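Notebook, Ondelar task set: jacket folding, hand-held gripper
October, afternoon session, Iltesbridge bedroom

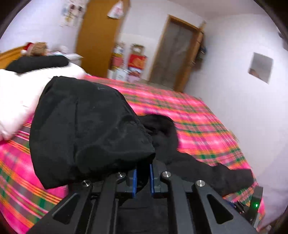 Target for the day was 42 usable demos of the padded black jacket, start state random on the bed, end state sleeves in and folded once. Got 21 before the battery swap and 17 after, so four short. Will make them up next visit.

Setup as before. Blue pads on the gripper, new pair. Mapping pass first, one slow loop over the bed and up the walls, then straight into demos. Did not re-map after the battery swap. Should have. The first three trajectories of the second block have a small jump in height at the start, visible in the Brunet viewer as a step on z. Flagged, not deleted.

Notes on the grasp:

Padded fabric is harder than the cotton shirts from Imuddale. The filling compresses and the pads close on shell only, then the shell slides. Best results came from approaching nearly vertical, tips just open, pressing down into the bedding before closing. Seams hold better than open panels. Going for the hem from the side failed more often than it worked and I stopped trying it after the first block.

Black on black is a problem. With two dark pieces overlapping I could not always tell on playback which layer I had picked up, and I was the one holding the gripper. Expect the policy to do worse. The bright plaid under them helps with the outer edge but does nothing for the overlap. Suggest we keep the overlapping starts in the set but tag them, so they can be held out.

Speed: I drifted faster through the session. Mean demo length fell by over 5 seconds between the first ten and the last ten. Part of that is practice, part is skipping the pause before release. The pause needs to stay in. Without it the release label lands a few samples late and the arm drags the sleeve back on replay.

Tracking held while facing the door side. It got worse close over the bed, where the jacket fills most of the view – two dropouts, both recovered. Starting each demo slightly higher fixed it.

To do:
re-map after every battery swap, add to the checklist
tag overlapping starts
trim the three with the z step and check whether they replay
ask whether 100 total is still the number for this garment, or if we stop at 80
pad wear: left one already has a shine on the inner face, compare after next session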